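Tarura wrist camera kit, reviewed after one term in a school robotics club
Posted 22/02/2019 in Club Gear

Our club at Cilthorpe bought the Tarura wrist camera kit in November to go with the arm we already had. The project for the year is clearing up after a meal: pick up cups, plates and silverware, and put each one where it belongs. We have 46 students signed up across two grades, so anything we buy gets handled a lot. I run the club and have put the kit on and taken it off more times than I wanted to.

What you get is a small camera, a bracket with 4 screws, a long cable and a license for the Nouri recording software. The bracket went on in one meeting. The cable clips are poor and we replaced them with hook and loop straps.

Picture quality is fine at arm's length. Students could tell a fork from a spoon on the laptop without trouble, and colors are close to what you see in the room. Up close is another matter. The focus is fixed, and once the gripper is nearly touching something the picture goes soft. Clear and frosted plastic is the worst case.
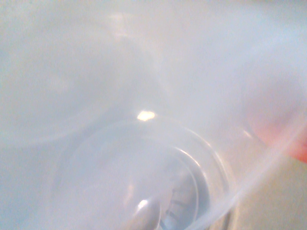

Wrist camera view, plastic cup at very close range.

The students wanted to use the wrist view for everything at first. After a few weeks they settled on using it for the approach and relying on a second camera for the last bit. The kit has an input for one, and the two recordings stay lined up in Nouri, so you can step through both together. That feature alone saved us a lot of arguing over why a grab went wrong. I would plan on a second camera from the start and add the cost to your budget.

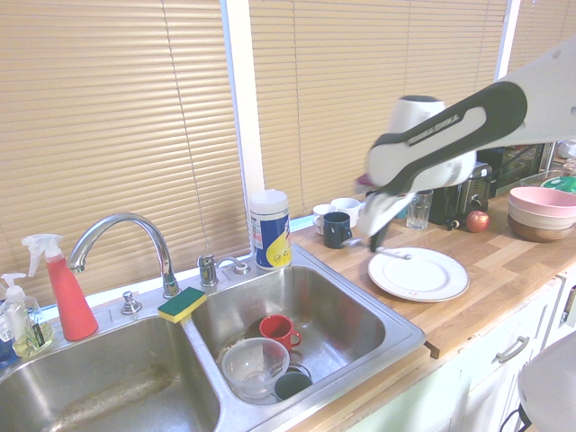

Silverware was the hardest part of the project, and most of our 2892 saved clips are of it. Handles are thin, the students tend to drive too fast, and plates have a lip that gets in the way. With the second camera you can see the utensil resting partly across the plate's rim while the gripper is a blur, and that was enough to start a useful talk about slowing down. The wrist view of the same kind of move is much harder for a beginner to read.

The software is plain but steady. It crashed twice all term. Export is slow, and file names are just a number, so we keep a notebook next to the laptop. We also tried the cheaper Canden kit on loan. Its picture was a little sharper near the gripper, but the bracket worked loose – we had to tighten it at every meeting – and it only takes one camera.

Good: solid bracket, two views in step, easy for new students to start recording.
Bad: fixed focus, weak cable clips, slow export, file names.

I would buy it again for a club that already has an arm. If most of your work is with clear plastic, borrow one first.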